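Simbridge Community Help
Laundry, Clothing and Linen > Sorting and Folding

Folding seamless knit garments so that they remain flat in a basket

Posted by Marius Grecu, 11th January

I am responsible for the folding tables at the Simbridge clothing exchange, where donated garments are washed, folded and placed in baskets for collection. Our written instructions cover shirts, trousers, towels and knitwear of the ordinary kind. They do not cover the light, elastic, seamless pieces that now arrive in considerable numbers, and our members have asked for guidance that can be added to the sheet.

The garment that prompted this request is a pale blue-gray knit with a ribbed lower portion, a band of short slits and small eyelet holes near a seam. When it is put down on the table it draws itself together and looks much smaller than it is. One member sorted it with the socks. 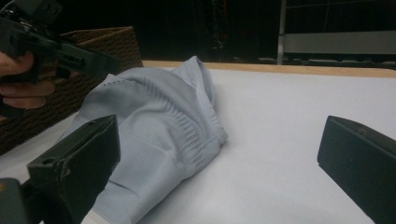 The garment on the folding table, before folding, with the basket behind.

Our present method is to fold the sides to the middle and then fold upward from the hem in thirds. With cotton this produces a neat rectangle. With these pieces the first fold opens while the second is being made, and the ribbed section pulls the remainder out of line. By the time a basket has been carried to the shelves, the contents have to be folded again.

I should be grateful for advice on the following points. Is there a recognized fold for garments of this type? Should they be rolled instead? Is it acceptable to press them lightly beforehand? We have an iron available but have not used it on these fabrics. I would add that most of the donated pieces no longer carry a readable care label, and the members cannot be expected to identify the fiber by touch.

There is also the matter of condition. Our rule is that damaged items are set aside for the textile bin. On a knit with so many intended openings, it is not always apparent to a new member which holes belong to the design. A clear rule would be of assistance.

Posted by Eusebio Flores

I supervised the linen room at the Bullier residence for a number of years and prepared the folding instructions that are still in use there. The following procedure was adopted for seamless undergarments and sports tops and should be suitable for your purposes.

Before any fold is attempted, the garment must be opened fully. Place one hand inside and separate the layers, then lay the piece face down with the neck away from you. Smooth it from the center outward with the flat of the hand. Do not pull at the hem. A ribbed section that has been stretched will contract again within a few moments and will carry the fold with it. Allow the garment to settle at its natural width, even where the ribbed part is narrower than the rest, and fold to that width.

Inspection should take place at this stage and at no other, for a bunched garment conceals a great deal. Pay attention to the edges first. A finished edge has a hem, a cuff or a rolled border. An edge that is frayed and uneven, with small threads standing out from it, should be regarded as cut or worn through, and the piece should be withdrawn.

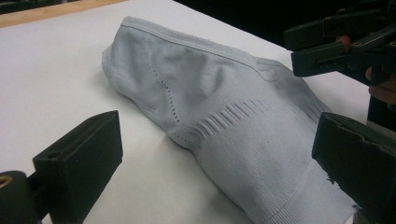 As to the openings in the body of the fabric, the rule we applied was one of regularity. Holes that are evenly spaced, in a line or in a grid, and slits that lie side by side at the same length are part of the knitting. A single hole standing outside any pattern, or one from which a thread can be drawn, is damage. New staff learned this quickly once they had handled a few examples of each. I would recommend keeping a withdrawn piece at the table for instruction.

For the fold itself, proceed as follows.

1. Turn in the straps or sleeves so that they lie wholly within the body.
2. Fold the garment once lengthwise, edge to edge.
3. Fold the neck end down to the middle.
4. Fold the hem end up and tuck it into the pocket formed by the neck end.

The tuck in the fourth step is what holds the parcel closed. Stand the parcels on edge in the basket, in a single row, with the rounded side upward. They should touch one another but should not be compressed. We allowed 20 parcels to a basket and found that a fuller basket was always disturbed by the first person to take something from it.

I would advise against pressing. Where the label is missing, the fiber is unknown, and many of these knits do not tolerate a hot iron.

Straps deserve particular care. On a tank top, the armhole and neck openings tend to roll over on themselves, and a member in haste will fold the roll into the parcel, where it forms a lump. Each border should be turned back with the fingertips until the opening lies flat.

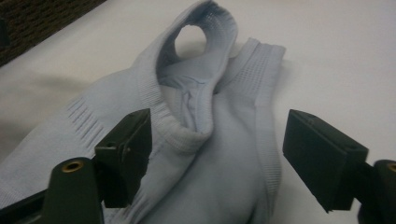 Rolled edge and oval opening, to be laid flat before the first fold.

Posted by Sima

We roll ours. It is faster and the members prefer it. Lay the item flat, fold it in half lengthwise and roll from the neck down so that the hem finishes on the outside. Place the rolls seam side down in a shallow box. A deep basket is not suitable, as the lower rolls come undone. Our September intake included 300 knit items and all of them were rolled.

I do not agree that a damaged piece should be kept on the table. Ours was put out for collection twice.

Reply from Marius Grecu

I thank both contributors. The tucked fold has been tried at one table and will be entered on our sheet, together with the rule on regular and irregular holes. Our baskets are deep, and rolling will therefore be reserved for the shallow trays on the lower shelf. If a piece is retained for instruction, it will be marked with a safety pin and a tag.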